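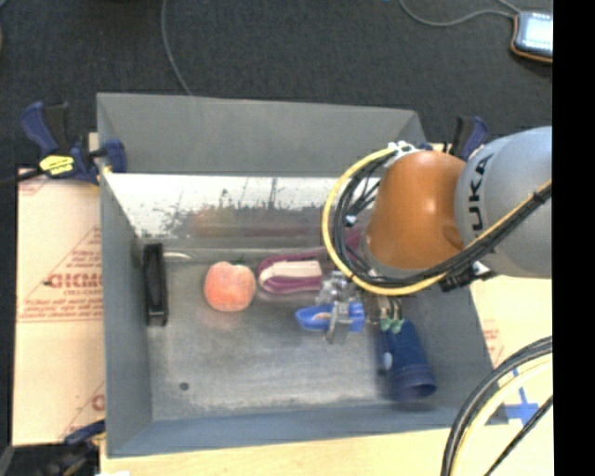 Irena Flamov

The fault showed up on pick 3329, and for two days everybody at the Clalby workshop blamed the gripper. Fair enough, too. The arm would dip into the metal bin, close on whatever it had chosen, lift, and then halt with its joints locked and a force warning on the log. Sometimes it let go first. A cup dropped back into the bin from a good height makes a noise you don't forget!

Bin picking is one of my favorite problems in robotics, and it looks so simple. Put a strap, a cup and a piece of fruit in a metal box and ask a machine to take them out one at a time. The strap folds over itself, the cup lies at a tilt, and the shiny back wall shows the camera a second, smeared copy of everything. The Vonum project has been chewing on this since July, and a halt every few hours was normal. A halt every 4 picks was not.

So the team changed the fingers. Then they changed the grip force, and after that they went through the vision code line by line - a whole evening of it, with bad coffee. The halts kept coming.

What cracked it was a plot of where the arm had been when it stopped. Nearly every halt fell on one side of the bin, with the wrist turned past 90 degrees. Out there the yellow cable, which hangs in a big loose arc beside the wrist, was running out of slack. It pulled on its bracket, the force sensing felt the pull, and the controller decided the arm had hit something. I love this part, because the safety system was doing its job beautifully. It felt a real force and it stopped. It just had no way of knowing the force came from its own wiring.

The repair took 200 millimeters of extra cable, a new tie point farther up the arm and a limit on wrist rotation in the planner. The Tkachuk checklist, which the shop runs before any unattended session, now has a line for it: move the wrist to both ends of its range by hand, at low speed, and watch the loop the whole way. They also check the clamps on the bin while they're there, after finding one that had worked itself a little loose during all those sudden stops.

The old fingers are back on the arm.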